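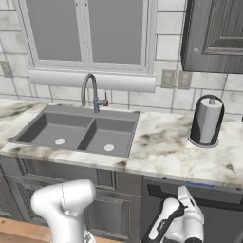 Would it be fair to swap the gripper and leave everything else exactly as it was? One tester put that to us after the December release, and added that the first comparison had taken a whole afternoon because the arm kept starting from a different pose. Fair question, and yes, it is the best way to do it! Section 4 now works like that from start to finish.

4. Comparing two grippers in the Effiong kitchen

4.1 Before you start

You need the Effiong simulator, the Lokileo controller and both gripper models (Disier and Samlow). Close any other kitchen you have open, or the controller may pick up the wrong arm.

1. Open the kitchen and choose Dishwasher from the task list.
2. Load the Disier gripper first. It has the wider grip, so any clash with the counter lip will show up early.
3. Set the start seed to 164 and press Lock. The small padlock next to the seed should close.
4. Set Runs to 50.
5. Press Start and let the whole batch finish.
6. Press Swap gripper, pick Samlow and repeat steps 3 to 5 with the same seed.

Note: The padlock opens again whenever you change the gripper. Everyone forgets this at least once (we certainly did), so check it before the second batch.

Caution: Don't change the controller speed between batches. If you want to try a faster arm, start a new comparison. 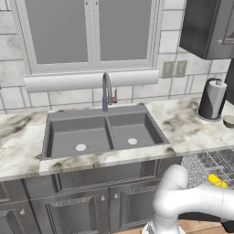
4.2 Setting up the room view

The room view is the one to watch for reach, and it's great fun to scrub through once a batch is done. Drag it until you can see the arm and the work area together. With the white arm low on the right and the wire rack showing beside it, you can follow the elbow as well as the target. The yellow item on the rack makes a handy marker: keep it in sight and you'll notice straight away if the view has shifted between batches. Leave some floor along the bottom too, so you can judge how low the arm is working.

1. Press Save view and give it a short name.
2. Load the saved view again after each gripper swap.
3. Turn on Show joints if the elbow is hard to read against the cabinets.

Note: The window panes are plain grey in this kitchen. They don't need an outdoor picture file.

4.3 Setting up the close view

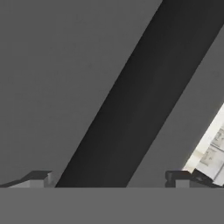
Close-range view, with part of an off-white printed item at lower right.

Close views take a little getting used to, but they're where the two grippers really start to feel different.

1. Open the camera panel and choose Close.
2. Step through a run slowly, pausing when an item comes into view.
3. If you can't tell what the item is, move on a few steps before you mark the run.
4. Mark each run as Held, Slipped or Unclear.

Note: Small print may not be readable at this range. Go by edges and brightness.

Caution: If more than 7 runs in a batch are marked Unclear, move the camera back one notch and run both batches again.

When both batches are marked, press Compare. The results open side by side, and clicking a run on the left brings up its twin on the right. For saving the table, see section 5.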